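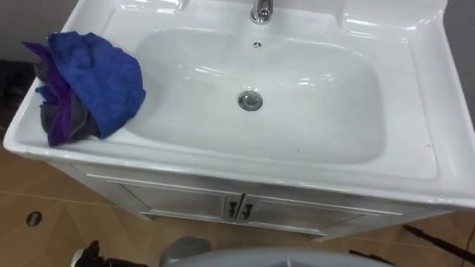

The washbasin and cleaning cloths at the Bredow workshop, with parts of the robot in the foreground.

Members' robot build moves on to bathroom work

2024-02-16

The Bredow shared workshop has confirmed that its household robot project, known as Hanura, has entered a new stage of work centred on the cleaning of a washbasin. The robot has been built by members on the premises and is intended for light domestic tasks.

The project was approved in December with a budget of 1,187 pounds, of which 1,000 pounds came from the workshop's equipment fund and the remainder from members' contributions. Eight members are registered on the build, which is led by Sajib Amarasinghe.

Under the current plan the robot will be asked to pick up a cloth, wipe the rim and bowl of the basin and return the cloth to the side. Mr Amarasinghe said that the glossy ceramic had been chosen with some care.

"Bright reflections are hard for the vision software to deal with, and most bathrooms are full of them," he said. "Soft cloths are difficult in a different way, as they never lie the same way twice. We would like to have both problems in front of us at this stage."
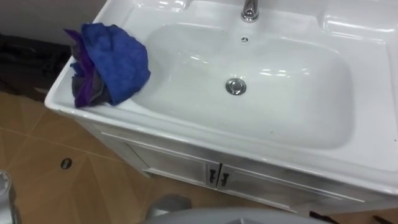 The basin stands on a white two-door cabinet, with the cloths on the left of the rim.

The control software, Flosow, is written by the members themselves. Its wiping routine is set to run for 35 seconds at a time, after which the arms return to their resting position and an operator checks the result. Taps, plumbing and cleaning products are outside the scope of the present stage.

A written report on the work will be placed in the Pramanik reading room, where drawings and parts lists from earlier stages are already available to members. Those wishing to join the build should apply at the workshop desk and must hold a current induction certificate for the electronics area.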